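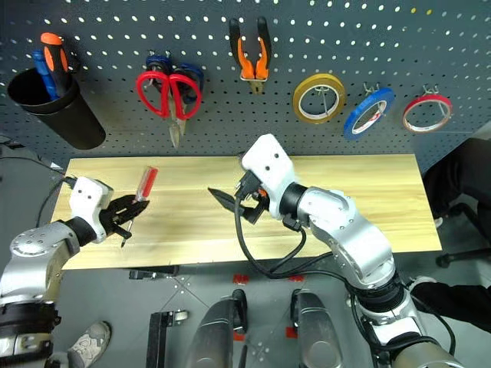 Wotard Bench Tool Board: README

This folder describes the tool board at the Wotard shared workshop: what is kept on it, where each thing goes, and how to change the layout. It goes with the inventory sheet and the printed hook labels. Version 2.

Maintained by Kazimiera Chmielewska. Layout by Huw Hughes and Tzu-hsuan Chang.

What the board is for

The board holds the small hand tools that get used most at the bench. Power tools, saws and anything sharp enough to need a cover live in the Brasex cabinet by the door and are listed in a separate file.

Layout, left to right

Cup: screwdrivers, handles up. The cup is black and fixed to the board. Small screwdrivers go in here too.
Scissors: hung by the handles, blades down. Red handles in front, dark blue behind. Red is for paper and card, blue is for tape.
Pliers: orange and black handles, jaws down.
Tape: yellow, blue, red, one roll to a hook.

The tape order matters to people who reach without looking. Please don't swap the colours round.

Files

inventory.csv: one row per tool, with name, handle colour, position and date last checked
labels.pdf: hook labels, two sizes
spares.txt: what is in the spares drawer
changes.txt: every move, with initials

The position column in inventory.csv uses the words cup, hook or drawer. Older rows say "peg" where they mean hook. These will be corrected at the next check.

Putting things back

Wipe the tool first if it has glue or grease on it. Screwdrivers go in the cup tip down. Scissors should be closed before they are hung. Leave a tab folded over on the end of the tape.

The pale wooden bench top marks easily. Use the cutting mat for blades and put a scrap board under anything you are going to hit.

Adding or moving a hook

Ask Huw before moving a hook. The hooks came from Wysocka in a bag of 200 and almost all of the spares are still in the drawer. Push the top of the hook in first, tilt it down until it sits flat, then pull gently to test it. New tools need a row in inventory.csv and a line in changes.txt on the same day.

Checks

The board is checked on Monday before the workshop opens. Eugeniusz Olszewski does the check and Vasanthi Varma covers when he is away. It takes 35 minutes with the drawer included.

Known problems

The label printer cuts the last letter off long names, so "screwdrivers" is printed as "drivers".
Tape widths are missing from the inventory.
spares.txt was last brought up to date in February.

Reuse

The layout and labels may be copied for other workshops. Drelari already uses the label sheet with its own tool names.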